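Zuklow: a pile of old weather notes, typed up

Hi! Zuklow is a table of daily weather notes from the town of Crichton, all from 1982, that I typed up from a stack of pocket notebooks I got at a yard sale. There are 3498 rows. A row is one remark, and lots of days have several, so please don't read it as one row per day (I did that myself in my first chart and got a very odd looking spring).

What's in the folder

notes.csv is the main table. The columns are month, day, time_of_day, remark, temp_f, wind_word and page.
words.txt has the wind words, with my best guess at what each one means.
fixes.txt is the running list of things I changed after the first upload.

The remark column is typed as written, odd spelling and all. "Dizzly" shows up a lot and I left it, because I love it. If temp_f is blank, the notebook was blank there too. I never filled in a number from anywhere else.

Getting started

Open notes.csv in whatever you like. It's plain UTF-8 with commas, and any remark with a comma in it is in double quotes. If you use Astero, my little plotting script, run it from the same folder or it won't find the file. Sorting by month and then by day works fine. Sorting by time_of_day does not -- the writer used things like "before milk" and "late late", and I haven't come up with an order I'd trust.

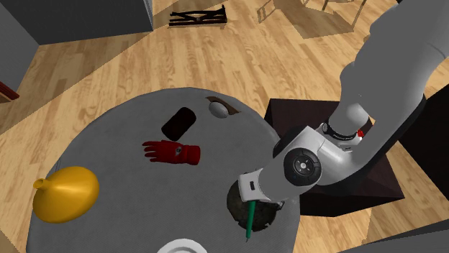
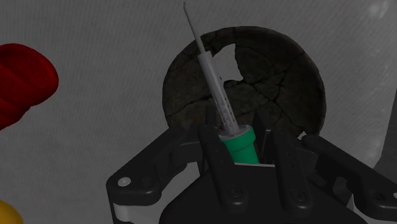

Hala Ezzat wrote to me after the first upload to say that "fresh" probably doesn't mean cold in these notebooks. She grew up near the lake, and there it was always a wind word: a fresh morning was one where you held on to your hat. She also asked me to stop lumping "fresh" in with "nippy" in words.txt, and could I please keep the old reading somewhere so people can compare.

So I did both! The old reading is in fixes.txt, and "fresh" now sits between "airy" and "blowy." It changed more of the March rows than I expected, and the windy week at the end of the month makes a lot more sense now.

Known problems

October is thin. The notebook got damp at some point and 70 pages are stuck together or too faded to read. I'd rather leave a hole than make things up.

Two people may have kept these notes. The sevens change shape in June, and so does the mood.

The thermometer hung on a porch, I think on the south side (one remark grumbles about the sun getting at it). Treat the afternoon highs with some suspicion.

Using it

Do what you want with it. A mention of Zuklow is nice but not required. If you find a typo, send me the page number and the remark, and I'll check it against the notebook. The next folder, Jotard, will be the barn notes, which have fewer numbers and a great deal more about geese.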